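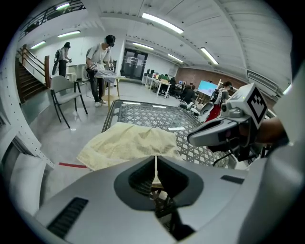 Yellow towel, mesh table. All bunched up.

Folding Day at the Lerkorard, gallery

Quick page so these don't sit on my laptop till January. Folding day is the one where we get the whole linen cupboard out and go through it, towels mostly, then the cloths, then whatever's at the bottom. Final tally was 912 pieces, counting the face washers, which Vilhjálmur says don't count. They count.

Only the one picture loaded so far, the rest are stuck on the old phone. Captions are done though so I'm leaving them in, pics will drop in beside them when I get the cable back off Eugénie.

About the one at the top
Cream-yellow terry, one of the old lot. Heavy, soft, hopeless to get square. The dark grey table with the lattice top is good for towels, air gets through, but the raised rim catches the hem every time you pull one across. Lift, don't drag. Further back there's a grey cloth getting done on the little light-coloured side table. Small top, fine for cloths, no good for a bath sheet.

Waiting to go up:

The cupboard, before
Door wouldn't shut. Top shelf had two tablecloths and a shower curtain, no idea whose.

Eugénie Joly's stack
Thirds the long way, then in half, then half again. Fold facing out. Hers don't lean. Mine lean.

The Vistex lot
50 hand towels, bought in one go years ago and still going strong. Bit thin at the corners. Kept the lot exept the ones with bleach spots, they've gone to the rag bag.

Rag bag
Full by 10 am. Started a second one. If you want rags for the shed or the car, help yourself, bags are by the back door.

Fitted sheets
Nine of them. Vilhjálmur Vigfúsdóttir did every single one, corners tucked into corners, flat as a board. I rolled one into a ball behind his back and he found it.

Grímsdóttir tablecloths
The embroidered ones. Not folded, rolled on a tube with tissue so the creases don't set. Please dont put anything on top of them. Last year somebody put a box of mugs on them.

Lunch
Egg sandwiches, a slab of date loaf, tea in the big pot. Colour of that tea, wow. Should've pulled the bags out sooner.

Labels
Clestus label maker ran out of tape at "BATH, LAR". Rest are in marker. Blue for bath, green for kitchen, black for spare.

The cupboard, after
Door shuts! Towels at eye level, cloths under, sheets on the bottom, heavy blankets up top where the curtain was.

Still to do
Pillowcases, didn't get near them. Two baskets worth. Also a stray sock pile if anyone's missing one.

Got pics of your own from the day? Send them over and I'll add them, biggest size you've got please, the tiny ones come up all fuzzy on here.

Page last fiddled with 9 pm, more when I find that cable.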